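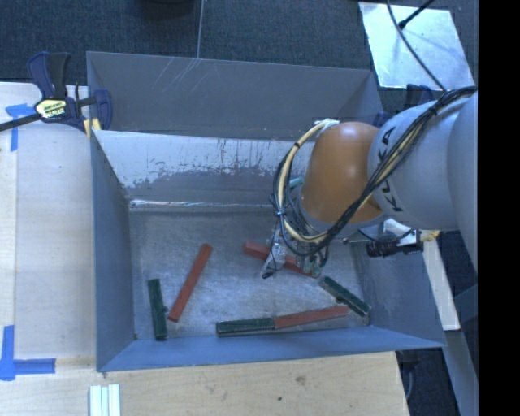
sondora27: Your cable bundle is what I'd fix first. Ours on the Sornen cell looped around the joint just like that and wore through a jacket by October.

Olton: Ugh, okay. I re-tied it after cycle 973 and figured I had left plenty of slack. The bin is clamped at the rim, so I was more worried about that creeping!

pickplace73: Disagree on the cables, slack is fine if you keep the wrist turns small. I'd retighten the clamps every morning and re-teach the bin corners — way more misses come from that.

sondora27: Small turns with blocks lying every which way? Good luck.

Olton: Doing both tonight. New ties first, then the corners. Van Dijk wants it running by 7.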